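Clendoson Forum > Two-arm cells > Maintenance and repair

Right wrist loses its zero after a pause

storkosberg_lab
Good evening to all. I look after a bench cell with two small arms on one front rail. The left arm behaves well. The right arm makes its homing correctly in the morning, but when I leave it in hold for a lunch break and start again, the wrist is turned by a few degrees and the gripper arrives beside the thing it should take. After a new homing all is good again until the next pause. The arms have done around 300 hours. I already exchanged the wrist motor with a spare one and the fault stayed.

ketil_m
If the fault stayed with a new motor then it is the cable. How is it fixed at the wrist?

storkosberg_lab
One cable tie at the last joint, then a free loop down to the board at the front. I did not change anything there, both arms have it the same way.

zomar_fan
I would not run to the cable so quickly. I had the same on a Zomar controller and it was the hold current. The setting was 100 on the left side and 72 on the right side, and no one remembered who had changed it. Please compare both sides before you cut any tie.

ketil_m
Hold current gives you a slow sinking, it does not give you a jump. He writes that the wrist is turned.

zomar_fan
He writes that it is turned after a lunch break. He was not standing there to see if it was slow or quick.

storkosberg_lab
You are both right to ask, I did not watch it. I have compared the settings now and they are equal on the two sides. Tomorrow I will stay beside it during a pause. My two arms are on the same rail with a motor housing at each end, and the cables are the purple ones, looped along the links. Both grippers are at the music stand here, with the toy blocks below them.
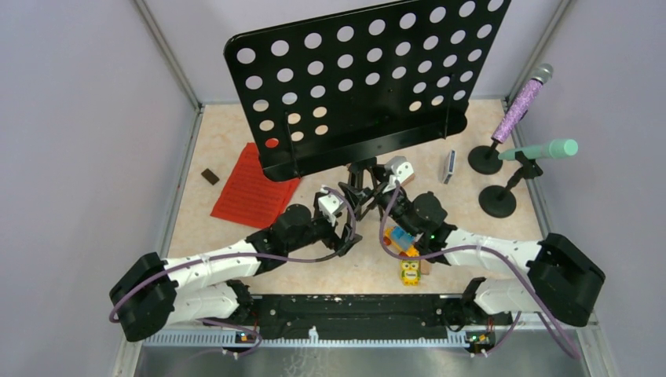

Should the arm be powered off before the wrist plug is pulled out?
Always switch off at the supply first, wait until the lights on the board are dark, and support the arm with your hand so that it does not fall on the table.

I put this here from my own notes so that other beginners do not need to search for it.

liliana_r
Thank you for the notes. With the loop I see there, I would look at the length. When the arm reaches far to the middle, is the cable still free at the wrist, or does it pull? Move it by hand with the power off and feel with one finger.

ketil_m
This is what I was saying in the first answer.

liliana_r
You said cable, I say length of the cable. A good cable can also pull a plug half out.

storkosberg_lab
I stayed for the whole pause. It was a jump, so ketil_m wins this point. It came at the restart, and the log shows error 326 on the wrist joint for a short moment. Then I did the finger test from Liliana and near the middle of the table the cable is tight like a string. I opened the tie, gave it a hand's width more, and made a second tie one link lower, not too firm.

zomar_fan
Good, but please do not write "solved" after one day. A loose plug can also be quiet for a week. I would still crimp a new plug.

ketil_m
A new plug for a cable that is only too short? This is a waste of an evening.

liliana_r
I am with zomar_fan here. The contacts were pulled many times and they become wide. The plugs from Salazar are cheap and you can order them one by one.

storkosberg_lab
I have ordered two plugs. Until they arrive I do the homing after every pause, and I will look at the left arm also - its tie is in the same place.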